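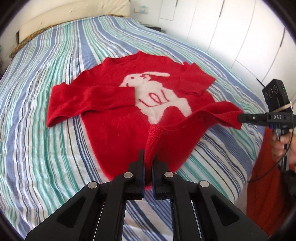

The Red Sweater

Sarahí had folded it three times already and she was not happy with any of them. The suitcase was on the chair by the door, and there was still a place in it for one thick thing, on the left side, between the shoes and the box of tea for her aunt. The sweater was too wide for that place. If she folded it narrow, it became too tall, and the zipper would not close.

So she opened it again on the bed and began with the sleeves. Her mother always did the sleeves first. One across the front, then the other, then the bottom part up to the neck. In her mother's hands it took as much time as saying it.

It was red, a very strong red, with white on the front and a thin red line running over the white in loops. When she was seven she believed that the loops were a word, and she asked everybody in the family to read it to her. Her grandfather Faustino put on his glasses and studied it for a long time. He said it was the name of the person who made it, and that this person had been in a hurry. Her brother said it was not a word at all. She decided to believe her grandfather.

The sweater was not hers in those days. It belonged to her mother, who bought it in Arnia in the month of January, when the bus broke down and they had to stay 5 nights in a hotel without heating. Her mother wore it to sleep. Later she wore it to the market, to the dentist, and to one wedding, under her coat, and she did not take off the coat all evening.

Now Sarahí was going to live in Trinanholm, some 2,000 kilometers to the north, and her mother had put the sweater on her pillow in the morning without saying anything. There was a smell of cedar in the wool. Sarahí pressed the fold with her palm. The wool pushed back slowly, and the sleeve moved a little from where she had left it.

She sat down on the edge of the bed, careful not to pull the cover. From the kitchen came the sound of the radio and of plates. The taxi was ordered for five o'clock.
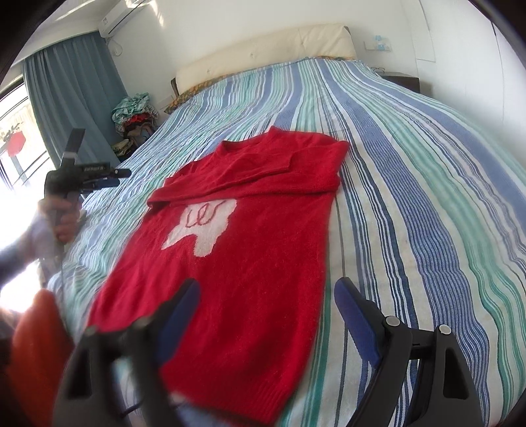 Getsemaní said from the hallway that she should stop folding and just wear it.

"It is August," said Sarahí.

"In the airplane it is always winter. And you will have more space for the tea."

Sarahí looked at the suitcase, and then at the sweater. She pulled it on over her blouse. The sleeves came down to the middle of her fingers, and she pushed them up to the elbows and went to the kitchen to show her mother.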